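10/14/25

Started the Teswood batch at eight. Target for the week is 400 accepted episodes, all in simulation, split evenly between the board task and the drawer task. The drawer task is still waiting on joint limits from Rendwood, so today was board only.

First 100 seeds went through the new randomizer. It draws the cloth, the floor and the board finish independently, then places the board at a random yaw. Two problems. The floor draw was weighted toward plain concrete because an August config was still being read from the old path. Fixed the path, threw out that block, reran. The second problem is the board pose. At some yaws the handle goes outside the view at reset and the policy gets no gradient of any use from those first steps. I added a visibility check at reset but set it loosely: part of the handle has to be in view, not all of it. A strict check would leave us with a very narrow set of starting poses, and the Özkan evaluation won't be that kind. 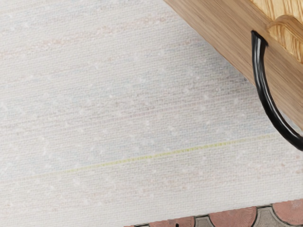 Why keep a start where the board is only partly in view? The wrist view will be like that for much of a real approach, and a model trained only on centered objects tends to stall when the object leaves the middle.

Cloth materials took most of the afternoon. The white linen weave has colored streaks in it, and a yellow-green line on the cloth can read as an edge to the segmenter. I left the line in. The masks come from the renderer anyway, so the labels are right whatever the segmenter thinks, and the policy should learn to ignore it. Tagged those seeds "line" so they can be scored separately.

Black handle on white cloth is the easy contrast case. Need dark cloth with black handle in the same proportion. Currently it is far short. Changed the sampling so handle and cloth color are drawn jointly, with a floor on the low-contrast pairs.

Count at shutdown: 229 accepted. Rejects were mostly grasp timeouts, plus a few where the board slid on the cloth before contact. Friction on the Eletti cloth set looks too low. I raised it one step and will compare slide distance on the same seeds tomorrow before changing anything else.

Disk on the render node is at around 200 GB free. Depth is still being saved uncompressed. Turn that off before the overnight run.

Last updated: Tuesday, 6:42 p.m.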